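Gellmont Angling Club: changes to night permits

15/07/2025

Members are advised that night fishing on the Joverano beat will require a separate permit from the start of next season. The club issued 354 night permits last year, and the present arrangement, under which a day ticket is simply endorsed at the lodge, can no longer be managed fairly. 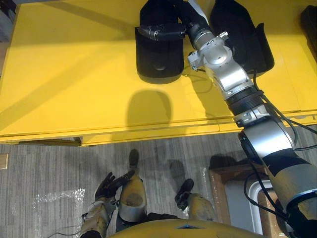

One member wrote to ask whether sea trout anglers who fish only a few evenings must pay for the full season. They need not. A five-night permit will be offered at a reduced rate.

Applications open in December and should quote the membership number. The lower pools, from the footbridge to the weir, remain closed after dusk.
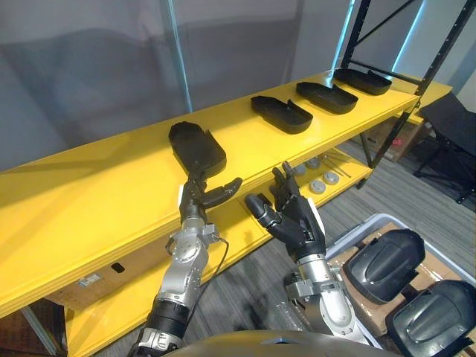

Catch returns for night visits are to be made separately, including those where no fish was taken. Forms may be collected from the lodge.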